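Forros de plástico en los libros: ¿los dejáis o los quitáis?

Foro > Casa y orden > Libros y papeles

nerea_lz
6 de agosto de 2024
Hola. Estoy vaciando las estanterías del piso de mis padres y calculo que hay alrededor de 700 libros. Muchos llevan funda de plástico transparente, de las que ponía mi madre en cuanto entraban en casa. Algunas están bien y otras amarillean o se han quedado tiesas. Mi duda es si merece la pena quitarlas todas antes de guardar los libros o si me estoy complicando la vida. Van a pasar una temporada en cajas, en un trastero seco. De momento he forrado de nuevo tres con rollo Prukia y tardo una eternidad en cada uno.

Turbon47
Si la funda está suelta y no lleva adhesivo, déjala. Si es de las que se pegan a la tapa, tampoco la toques, porque al tirar te llevas la tinta. Solo cambiaría las que estén rotas o pegajosas.

Olga Seixas
No estoy de acuerdo con dejarlas sin mirar. En la biblioteca del colegio abrimos en marzo unas cajas que llevaban años cerradas y había fundas pegadas unas a otras. Hubo que separar 47 libros a mano, despacio, y en varios se quedó la marca. Yo pondría una hoja de papel entre libro y libro y no apretaría las cajas.
También depende de cómo los apiles. Los gordos abajo, los finos arriba, y tumbados solo mientras trabajas con ellos. Nosotros lo hacemos en la mesa gris del aula, que se limpia bien, en montones bajos.
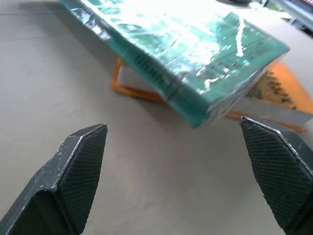
El papel que uso es el de seda sin ácido de Lozano, pero cualquiera parecido sirve. Periódico no, que mancha.

Turbon47
Papel entre cada libro, con 700, son muchas horas. Guardados de pie en la caja apenas se tocan con presión. Lo que pega las fundas es el calor y el peso encima.

Olga Seixas
De pie se comban si la caja no va llena. Y si va llena, aprietan. Para los que le importen, papel. Para el resto, que haga lo que quiera.

pacomudanzas
Yo voy a lo práctico. Cajas pequeñas, que una grande de libros no la levanta ni dios. Las Skuvside de cartón doble me han aguantado tres mudanzas. Y antes de embalar, un paño apenas húmedo por el plástico y a secar, que el polvo dentro de la caja raya las fundas.

nerea_lz
Gracias a todos. Lo de separar los que importan me parece razonable. ¿Y los brillos? Quiero hacer fotos de las portadas para un inventario y con la funda puesta no se lee media tapa.

Olga Seixas
Eso pasa siempre con el plástico. Aléjate de la luz directa o gira el libro hasta que el reflejo caiga donde no haya letras. Si no hay manera, apunta el título a mano y listo. Nosotros llevamos el inventario en Tralis y la foto es lo de menos.
En la misma mesa tenemos también el material de deporte a medio clasificar – la pala azul de patadas, la raqueta – y le pasa lo mismo a cualquier cosa con brillo.
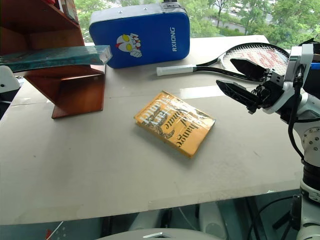 Libro amarillo anaranjado con su funda. El plástico refleja a rayas, aunque «Change» se lee.

pacomudanzas
La raqueta no la guardes debajo de los libros, por si acaso.

Turbon47
Para el inventario yo fotografiaría la página de créditos. No brilla y trae el ISBN, la edición y todo lo demás.

nerea_lz
Lo de la página de créditos me lo quedo. Los más viejos no tienen ISBN, esos los apuntaré en una libreta. Empiezo por el pasillo, que es donde están las fundas peores.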